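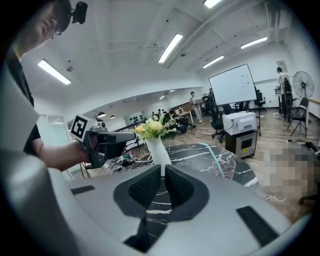
下半年的设备预算从手持夹爪开始讨论，因为这一项的金额最大，也牵动后面的相机、线材和存放。会上先过了现有用法：操作人员单手握夹爪，头上另戴一台小型黑色相机，夹爪顶部装方形黑白标记板，台面上摆花瓶、带吸管的玻璃杯这类日常物品。大家同意采购清单按“一名操作人员所需的全部东西”来列，一套一行，线材和小电子件也写进同一行，不再放到杂项里。去年把线材归入杂项，结果到年底对账时两边都没有记。

首页 > 内部文件 > 设备与场地 > 会议纪要
阅读时间：7 分钟

设备采购与预算会议纪要（七月）

主持：设备组
列席：Severin Wieser，采购、财务、场地各一人
记录：设备组
会议上午九点半开始，午饭前结束。

一、上次会议遗留事项

1. Granen 的补充报价已收到，格式按我方要求改过，运费单列。Sunden 的报价仍缺保修条款，采购再催一次，周四前没有回复就按现有文本比价。
2. 旧打印件的报废单已签，实物还在柜子里，由场地负责清走。
3. 上次提出的“备件先借后补”做法，试行下来登记不全，本次另议，见第四项。

二、夹爪采购数量

设备组提出下半年新增 13 套手持夹爪，用于 Frade 项目，其中一部分替换磨损严重的旧件。采购问替换和新增的比例，设备组说目前没有逐件验过，只能先报总数，验完以后再分。财务表示预算表里必须分开填写，替换走维护科目，新增走设备科目，合在一起填会被退回。

讨论后决定：总数按 13 套报，设备组在下次会议前完成逐件检验，补交分列表。检验只看四处：外壳有无裂纹，开口两侧衬垫的磨损，标记板安装面是否平整，握把有无松动。相机不在这次检验范围内，另行安排。

关于是否改用金属外壳，会上有过一段讨论。赞成的一方认为现在的外壳摔过以后容易变形；反对的一方认为重量增加，操作人员连续工作时手腕吃力，而且金属外壳两家都没有现成型号，要单独开模。最后没有改，维持现有外壳，请两家供应商各自说明摔落后的更换方式和价格。

三、两家报价比较

Granen：整套供货，含标记板和安装件，衬垫按对单卖，每对 70 元。交货分两批，第一批在付款后六周内到。验收地点在我方。

Sunden：夹爪本体价格较低，标记板需另购，衬垫随机附送两对，之后的单价没有写。交货一次到齐，周期比 Granen 长。验收要求到对方处进行，差旅由我方承担。

采购把差旅和标记板加进去之后重新算了一遍，两家差距不大。财务更关心的是衬垫的后续单价，这一项消耗快，如果没有写进合同，以后每次都要重新询价。

设备组提醒，标记板的尺寸和印刷必须与现用的一致，否则新旧混用时要维护两套配置。Granen 的样件已经比对过，尺寸一致；Sunden 没有寄样件。

初步意见倾向 Granen，但不在本次会上定。条件是 Granen 把衬垫单价锁定到明年年底，并把第二批的交货时间写成具体的周数。采购负责谈，谈完用邮件发给各位，没有异议即视为通过。

四、备件与登记

旧做法是谁用谁拿，拿完在表上补一行。设备组统计过几次，表上的数和柜子里的数对不上。现改为：衬垫、螺钉、标记板三类备件集中存放，领取时当场登记，表格放在柜门内侧，每周由设备组核一次。相机和存储卡不进这个柜子，仍由各项目自己保管。

场地问柜子放在哪里。设备组希望离操作台近一些，换衬垫不用来回走。场地的意思是操作区一侧椅子、白板和风扇已经占了不少地方，再放柜子要先挪东西。双方约好会后现场看，不在纪要里定位置。

五、使用时长与更换周期

夹爪的寿命没有厂家数据可用。Granen 在电话里说过一个数，采购要求写成书面文件，对方没有写。设备组按自己的使用记录估计，外壳可以用到近 1000 小时，衬垫短得多，差别取决于夹什么东西。夹布料和花枝时衬垫几乎不掉，夹有棱角的硬物时掉得很快。

财务希望有一个固定的更换周期，方便按季度列支。设备组不赞成按时间统一更换，认为会把还能用的也换掉。折中的办法是按季度预留金额，实际更换以检验结果为准，余额滚到下一季度，年底一并清。财务同意，要求检验结果留书面记录，不接受口头说明。

六、操作区改造

这一部分包括三件事：地面走线、台面和照明。

地面走线：目前有几条线缆贴着地面走，人员来回经过，有绊到的可能。设备组要求加线槽，场地报了两种做法，一种是粘贴式，便宜，搬动桌子时要重贴；另一种是开槽，需要动地板，费用高，工期也长。决定先用粘贴式，半年后再看。

台面：现用黑底白纹的大理石台面和浅色木桌。设备组要求再添一张可调高度的桌子，供不同身高的操作人员使用。采购认为可以从别的部门调拨，先问，问不到再买。这一条暂不列金额。

照明：顶上是长条荧光灯，有操作人员反映深色台面反光影响头戴相机的画面。场地建议先试着关掉台面正上方的灯，记录几天，再决定要不要换灯具。设备组同意试，由当班人员在记录表里注明灯的状态。 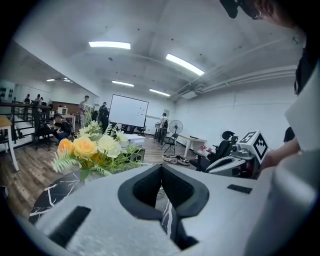
Severin Wieser 提出，操作区改造的钱不应当和夹爪放在同一张申请表里。他的理由是夹爪属于 Frade 项目，项目结束后设备可以转走，桌子和线槽转不走，混在一起以后审计时说不清楚。他还问，假如 Brotalik 那边下半年也要用这块场地，改造费用是否应当分摊。

财务赞成分表。分摊的事需要先和 Brotalik 书面确认使用时段，目前对方只口头说过周六可以来看场地，没有给出时段。采购认为不必等，线槽金额小，先由场地费用垫付，确认后再调账。设备组没有意见。决定按分表处理，夹爪一张，操作区一张，Brotalik 的部分留空，附一句说明。

七、预算总额

按上面各项汇总，下半年申请总额为 52 万元。夹爪和标记板占大部分，其次是头戴相机，再往下是备件预留和线槽。可调桌、灯具更换不在总额之内，需要时另报。

财务指出总额已经贴近上限，没有留机动。如果 Granen 的价格谈不下来，只能减少夹爪套数或者推迟相机。设备组的意见是宁可推迟相机，现有相机还能轮换使用，夹爪少了则有人要等。采购提醒相机推迟到明年，报价有效期会过，要重新询价。此处没有达成一致，记录双方意见，等价格谈定后再议。

有人问是否可以租用一部分夹爪。采购问过，Granen 不提供租赁，Sunden 提供但要求押金，押金数额接近购买价，不合算。这一条不再继续。

八、人员与培训

新夹爪到货后，每名操作人员先做一次短培训，内容是佩戴相机、检查标记板、更换衬垫。培训材料用现有的，设备组把更换衬垫一节重写，旧版里的步骤是按上一代外壳写的，卡扣位置已经变了。培训不单独列预算，占用的工时记在 Frade 项目下。

九、待办

采购：与 Granen 谈衬垫单价锁定和第二批交货周数；催 Sunden 的保修条款；询问可调桌调拨。
设备组：完成逐件检验，提交替换与新增的分列表；更新备件登记表；重写培训材料中的一节。
场地：清走报废件；会后看柜子位置；安排粘贴式线槽；试关台面上方的灯并收记录。
财务：按两张表出模板，发给设备组和场地填写。
Severin Wieser：起草给 Brotalik 的书面询问，发出前抄送财务。

十、下次会议

时间待 Granen 回复后确定，由采购通知。本纪要如有出入，请在收到后三个工作日内告知记录人，逾期按此稿归档。

联系设备组 | 版权所有，内部资料请勿外传 | 返回顶部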